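Every family has a colander. Ours was enamel, chipped at the rim, and it travelled from my grandmother's kitchen to my mother's to mine with roughly the legal standing of a title deed. When I moved to Zanedcombe I left it behind on top of the fridge, and I have been apologizing for it ever since.

I raise this because the toy kitchen is back, and it has opinions about our own. Walk into any shop selling things for the under-fives and you will find a better-equipped galley than the one I cook in. There are condiments. There is fruit that comes apart. There are plates in colours I would describe as heritage, had I not been brought up on brown. Somewhere between my childhood and now, pretending to make lunch became an aspirational activity.

Mine was a cardboard box with four burners drawn on it in marker. The menu was mud, with a garnish of mud. My brother sent his back once and was barred for the summer.

Mackenzie Doucette has been collecting play food for most of her adult life, and keeps it in a converted garage behind her house. There are 511 pieces in the catalogue, which she maintains in a ring binder because she does not trust the cloud with her pork chops. She is a retired home economics teacher and speaks of plastic peas the way other people speak of Burgundy.

"You can date a family by its pretend groceries," she told me, handing over a tin of Barnov sardines the size of a matchbox. "Nobody in the old sets has an avocado. Then one year everybody does."

Barnov made its sets in moulded tin until the paint became a matter of public concern. Busov, its great rival, went early to plastic and never looked back, except to copy Barnov's teapot. Doucette considers the Busov roast chicken the finest object of its period. It has a seam up the back, and the drumsticks come off, and one of hers has been chewed by a spaniel, which she says only adds to the provenance.

The Semeniuk catalogue is where things get grand. It ran to 92 pages in its last year and included a fondue set, for ages three and up. I asked who was buying their toddler a fondue set. Doucette looked at me with some pity. "The parents wanted the fondue," she said.

I have thought about that a good deal. A toy kitchen is a kitchen somebody over thirty would like to own, shrunk. The child, meanwhile, is putting a strawberry in a boot.

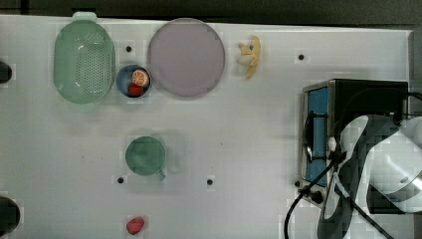
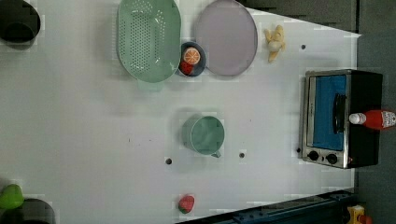
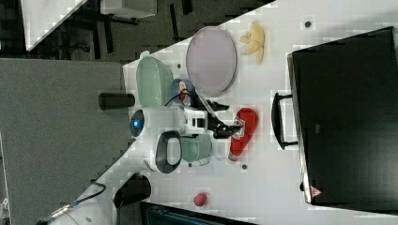
## The matter of the palette

Toy food used to come in the colours of actual food, or at least the colours of actual food under a heat lamp. Tomatoes were red, buns were orange, and peas could be seen from the highway. The crockery was red or yellow and got along with everyone.

Now we have mint. We have lavender, and several shades of oatmeal. I am told this is so that the set will not quarrel with the living room, and I understand the impulse, having once spent a winter with a plastic fire station. But a banana is going to be yellow whatever you do with the plates, and a child left alone with a tasteful tea service will bury it in the garden.

Doucette has no patience for the beige years. She keeps them on the bottom shelf, behind the door, where the damp gets in.

She does sell, now and then, when there are doubles. I came home $163 lighter with a Busov chicken, both drumsticks attached, wrapped in a tea towel she wants returned. It sits on the fridge, where the colander would have gone. My mother has seen a photograph of it and would like to know what was wrong with the colander.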